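First time marching in the Waseo street parade, what do we need to know?

Asked by Lwazi Hendricks

Our community choir just got a spot in the Waseo cultural parade in December and we are over the moon! There are 50 of us, ages seven to 80-something. Do we need our own insurance, and can we sing while walking or is it recorded music only? We'd also love to hand out food along the route if that's allowed.

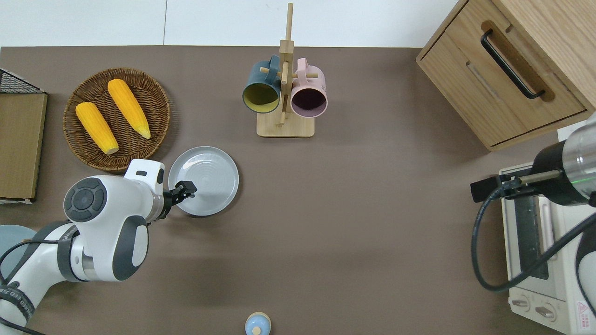
We've got a banner from Mtshali Hall already, but it's three metres wide and I don't know if that's too big.

2 answers

Shireen Mnguni
Congratulations, you'll love it! I've marched with the Uvum dancers for years and the colour and noise coming around the corner by the library still gives me goosebumps. Live singing is welcome. Groups are covered by the parade's policy as long as every name is on the marshal's list, so get that in early.
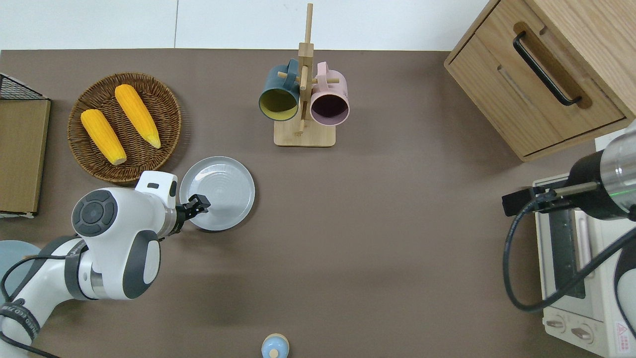 Three metres is fine for a banner, but put your strongest people on the poles because the wind off the harbour is fierce. Food can't be handed out on the route. You can book a stall at the park afterwards, and last year we sold 107 plates before the speeches had even finished! Bring water for the little ones, and ask for a spot well away from the drummers or you won't hear yourselves.

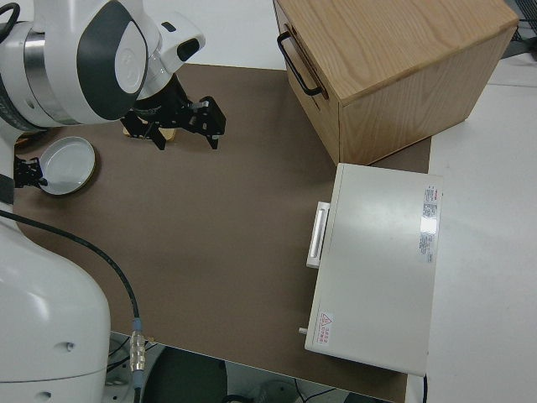 Muster was 8 am at the Flurnix car park last time. Check your letter in case it's moved.

Anonymous
stall was $300 i think?? park on the far side of the bridge, everything else is closed off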